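Packing and Weighing Small Parcels: Layout of a Single-Person Bench
Project report, Logistics and Operations, spring term
Group members: Fengying Duan, Mikkel Skov, Emiliano Vallejo
Supervisor: Sigrún Thygesen
Submitted Apr 26, 2020

1. Background

Our project looked at how small soft parcels are weighed before they are sorted. Haltdale is a small shipper that sends out clothing accessories and phone parts, mostly in plastic mailers. The company asked for a bench layout that one person could use without walking back and forth. We worked with a green-topped table near a window and a flat scale.

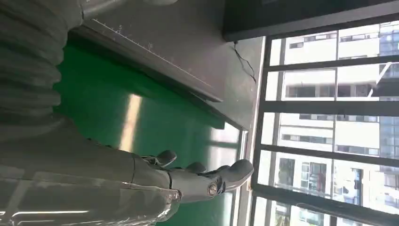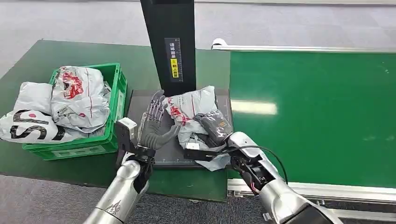
2. What we wanted to find out

Haltdale had two complaints about its old bench. The first was that soft bags gave different weights when the same bag was put down twice. The second was that the person at the bench had to turn around to reach the sorting bins, and parcels got set down in the wrong place.

We wrote these up as two questions:

Does the way a soft mailer lies on the scale change the reading enough to matter?
Where should the scale and the bins go so that the person can stay in one spot?

Speed was left out at first. Chalerm Thaweesak from Haltdale asked us to add it later, so the timing part is shorter than the rest.

3. Parcels used

We used 80 parcels in total. They came in three kinds: small flat plastic packages, larger plastic mailers, and a few cardboard boxes for comparison. The boxes were easy to weigh and we say little about them.

The mailers were the hard ones. A mailer that is much bigger than its contents folds over the front of the scale, and the loose part can touch the table. When it does, the table carries part of the weight and the reading comes out low.

Eight parcels were dropped from the results because their labels had come off and we could not match them to our list. That left 72.

4. Method

Each parcel was weighed twice. The first time it was put down any way it landed. The second time the loose end was folded under so that nothing hung over the edge. Mikkel wrote down both readings and Fengying checked them against the list.

A reading counted as changed if the two values would have put the parcel in different postage steps. We used the step table Haltdale gave us and did not look at smaller differences.

For the layout, Emiliano drew three plans on paper and we set each one up on the bench with tape marks:

Plan A: scale at the left end, bins behind the person.
Plan B: scale in the middle, bins to the right.
Plan C: scale in the middle, bins on both sides.

We also tried stacking a small package on top of a bigger one to weigh an order that ships in two pieces. This was not in the original plan. It works if the bottom bag is flat, but a crumpled bag lets the top package slide, and then somebody has to hold it - and a hand on the package changes the reading. Two-piece orders should be weighed one piece at a time and added up.

5. Results

Of the 72 parcels, 17 changed postage step between the first and second weighing. All 17 were mailers. None of the boxes or small flat packages changed.

Plan A was the worst, as expected. Plan B and Plan C were close, but in Plan C the left bins were hardly used, and Mikkel kept reaching across the scale to get to them. We recommend Plan B.

The timing part covered 21 parcels under Plan B only. Folding the end under made each weighing a little longer, but fewer parcels had to be picked up again from the wrong bin. We did not time Plan A or Plan C, so we can't say how much the layout saved.

6. Problems

Glare was a bigger problem than we thought it would be. The table top is glossy, and in the afternoon the daylight made the scale display hard to read from some angles. We turned the scale a little away from the window and started earlier in the day.

The tape marks also came loose twice. For a real bench we would use paint or a thin raised edge.

7. Recommendations for Haltdale

Put the scale in the middle of the bench with the bins to the right.
Fold the loose end of every mailer under before reading the weight.
Let go of the parcel before reading.
Order a smaller mailer size for the small items, which would remove most of the folding.

Haltdale plans to try the layout in May. Sigrún Thygesen has our raw readings and the three drawings.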